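How to pack a cloth shopping bag so it stands up by itself

I have been carrying my shopping home in cloth bags for years, and for most of that time I packed them badly. Everything went in as it came off the till, the bag flopped over the minute I put it down, and the tomatoes went for a wander under the kitchen units. If that sounds like your house, pull up a chair, as a few small changes made all the difference in mine!

Start at home, before you've bought a thing. Turn the bag inside out, give it a good shake over the sink and feel along the seams with your fingers. Most of the trouble comes where the handles join on, so if a thread is working loose, go over it now with a bit of strong cotton. Then turn it the right way round and push your fist into each bottom corner, so the base opens out flat. It takes a moment and I used to skip it, and then wonder why everything leaned.

If your bag is on the floppy side, cut a piece of stout card to fit the bottom. Measure the base first and trim the card a little smaller all round - mine came off the back of an old calendar from Halliday and has lasted since October.

Now for the packing. Tins and jars go in first, standing up, with the heaviest in the middle. A 389 g tin of beans and a 1000 g bag of flour make a good pair for the base. Boxes and packets go round the sides, flat against the cloth, where they act as a sort of wall. Bread, eggs and soft fruit sit on top, and please do leave a hand's width free below the rim, or you'll never get the handles to meet.

When it's full, set it on the table and gather the top edges together in the middle.
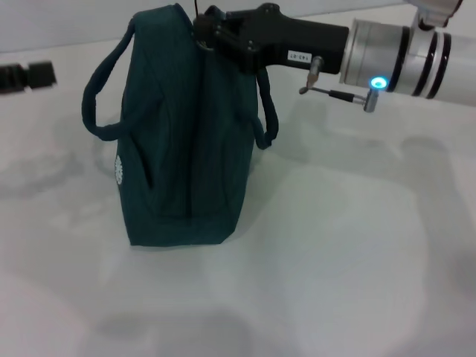

Give the sides a gentle pat as well, so that anything leaning outwards settles back in. My neighbour Renato Castillo, who walks up from the market at Ostthorpe twice a week, likes to lift his an inch or two and put it down again before he sets off, and I've taken to doing the same. If it tips, move one heavy thing across and try again.

Once you're home and unpacked, wipe out any crumbs and hang the bag up by both handles overnight. Folding can wait until the morning - I do mine in thirds, with the handles tucked inside, and it goes in the drawer with the tea towels.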